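Keep the timestamps honest and the rest will follow

An opinion piece from the software side of the Ondus project

I have spent most of this year on the tooling for a manipulation stack, and the view I have come to is an unfashionable one. The policy is the least troublesome part of the system. What costs us weeks is time: when a frame was exposed, when a joint reading was taken, when a pose was worked out, and whether the three are being compared as if they belonged to the same moment. I would argue that a team with fewer than ten engineers should put its first serious effort into this, before it touches model size or planner choice.

The usual arrangement goes like this. The camera driver stamps a frame when it arrives at the host. The arm controller stamps joint states when it sends them, using its own clock. The perception node stamps its output when it has finished. All three stamps have the same type, so they can be subtracted from one another, and the result looks like a sensible number. It is a difference between an arrival, a departure and a completion, and it has very little meaning.

We found this in May, in a logging package called Gavby which we had been using without much thought. A routine check compared gripper pose from forward kinematics with gripper pose from the wrist camera. At rest the two agreed very well. In motion they drifted apart in proportion to speed, which is what a fixed delay looks like. Two people had already spent a fortnight on the hand-eye calibration on the assumption that the error was spatial. They improved the fit on the calibration set and made the real behaviour worse, as a solver will happily bend a transform to soak up a delay if the training motions all go the same way.

The delay was 46 milliseconds. At creeping speeds that is harmless. In a quick reach it puts the fingers well off the point the planner thinks they occupy, and the planner then corrects for an error that has already passed. The control people saw oscillation and turned the gains down. The learning people saw noisy labels and asked for more data. Both responses were reasonable given what each group could see, and both hid the fault for longer.

My first claim, then, is that stamping on arrival should be treated as a bug. If the sensor can give an exposure time, use the middle of the exposure. If it can't, measure the offset once per device, store it next to the intrinsics and refuse to start without it. Our startup script now does the last of these. It was unpopular for a week. 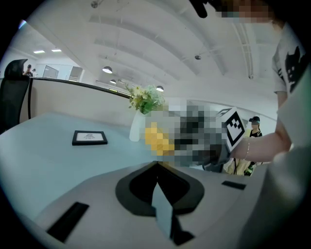 My second claim concerns wide-angle lenses, where the timing problem and the geometry problem get mixed up. A fisheye view is attractive near the wrist because it keeps the fingers and a good deal of the room in one image. It also means that a tracked point crosses the sensor at very different rates depending on where it sits. The same angular velocity gives a modest shift in one place and a different one elsewhere, so the residual from a late stamp varies across the image. Fit a distortion model to moving data with a timing fault in it and you will get coefficients that look plausible, and that change the next time someone records with a different hand.

The remedy is dull. Calibrate the lens from stationary views only. Then freeze the lens parameters and estimate the time offset from motion. Joint estimation of both is in the literature and works well with rich enough excitation, but I have yet to see a hurried operator supply rich enough excitation at half past four in the afternoon. Two separate steps with a check between them are slower on paper and quicker over a quarter.

Fiducial markers deserve a paragraph, as they are often put forward as the cure. They are good instruments. They give a pose with a known identity and a residual you can inspect, and I would not want to commission a rig without them. They also flatter the pipeline. A crisp square with a thick border will be detected in conditions where everything else in the image is smeared, and the pose it returns has been worked out from a single frame with a single stamp. If the stamp is wrong, the marker gives you a very precise answer to the wrong question. A small marker held at a steep tilt has the further problem of pose ambiguity, and a filter that quietly picks the wrong branch for a few frames looks, in a plot, remarkably like jitter in the clock. We now log both solutions and their reprojection errors. Storage is cheap compared with the argument about which fault it was.

When we had fixed the stamps we went back through the archive. Of 377 recorded sessions, 304 could be repaired, as the driver had kept the raw device counter in a side channel. The rest had only host times and were dropped from training. There was some pressure to keep them, on the grounds that a large enough model would average out the error. A constant offset with a consistent sign is a bias. It does not average out, and a network trained on it will learn to act late in exactly the way the recordings did.

The objection I hear most often, usually from people working on planners, is that closed-loop control forgives all this. With a fast enough loop the system sees its own mistakes and corrects them. Up to a point it does. But a loop that acts on stale state has less phase margin than its designer believes, and the margin goes first in contact, where it is most needed. Our partners at Gradurlow, who run their inner loop at 2000 hertz, had the same trouble we had. Theirs came from the vision side, at a far lower rate, and the fast loop followed the late target very faithfully.

The second objection is cost. Hardware triggering needs cabling, and cabling near a wrist fails. I accept that. Software offsets are good enough for most tabletop work provided they are measured again after every driver update, and the Oyelaran rig has run that way since it was built. What I don't accept is leaving the offset at zero because zero was the default – a default is a measurement that hasn't been made, and it should not pass review.

For anyone starting out, the test we use needs no equipment beyond the arm and one fixed marker. Swing the wrist back and forth at a steady rate, compute the marker position in the base frame, and plot it against wrist velocity. The points should sit in a shapeless blob. If they form a slope, the slope is your delay. The script takes four minutes to run, and it now goes off every morning before the first session is allowed to record.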